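Kerttu Kauppinen
2022-01-18

1/6 I've been waking up at 6 all winter without an alarm. A few people asked how, so this is the short version.

2/6 I moved dinner earlier. I used to eat at 9 and then lie there full. Now the dishes are done before the news comes on. This made the biggest difference, and it was the part I fought longest.

3/6 No coffee after lunch. Siwan Landeg told me this back in August and I ignored her until the heating bill put me in a mood to change things. I drink Brøndum rooibos in the afternoon. It's fine.

4/6 The bedroom stays at 18 degrees C. I was keeping it warmer than that. An extra blanket — wool, old, a bit scratchy — covers the difference.

5/6 Ceiling lights go off after dinner and I use one table lamp. The phone stays on the table with my watch when I go to bed. I read paper books, mostly dull ones. I'm halfway through a history of the Watden canal and have no plans to speed up.
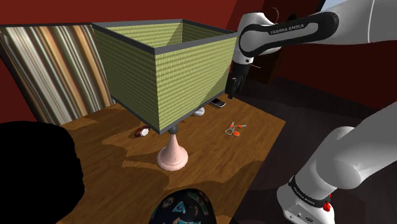 6/6 Weekends are the same hours. I still get a bad night now and then, usually when the neighbor's dog is out. If you work shifts, ask someone who does too — I don't know how that would go.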